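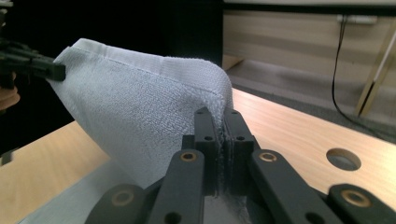

Dramard, August 2018

The school garden has been left to itself for most of the summer, so I went over with Randi Strand to see what was still alive. The beans were fine. The lettuce had bolted and the two beds by the fence were mostly bindweed.

We pulled what we could and filled 5 sacks. The children come back in September and I want them to find bare soil they can plant in, plus a few things ready to pick. Last year the four-year-olds walked out to a finished garden and had nothing to do except water it. 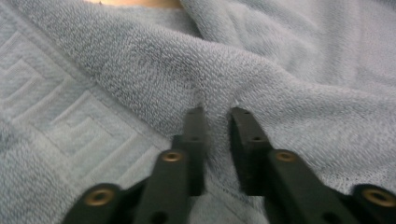

The money is the other question. We have 800 left from the Plelum grant, and it has to cover compost, seed and a new hose. Yolanda Lozano would like to spend part of it on a day of training for the new classroom staff – two of them have never grown anything – and I think she's right. A teacher who doesn't know what a carrot seedling looks like will let the kids pull it up.

Ostermann has offered us 30 strawberry plants if we collect them ourselves. I said yes before asking where they would go.

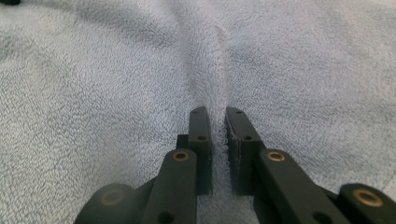
Randi thinks the old sandbox would do. It drains well and it's low enough for the smallest ones to reach the middle. I'd need to dig out the sand first, and I haven't worked out where to put it. Garlic goes in later, along the south wall.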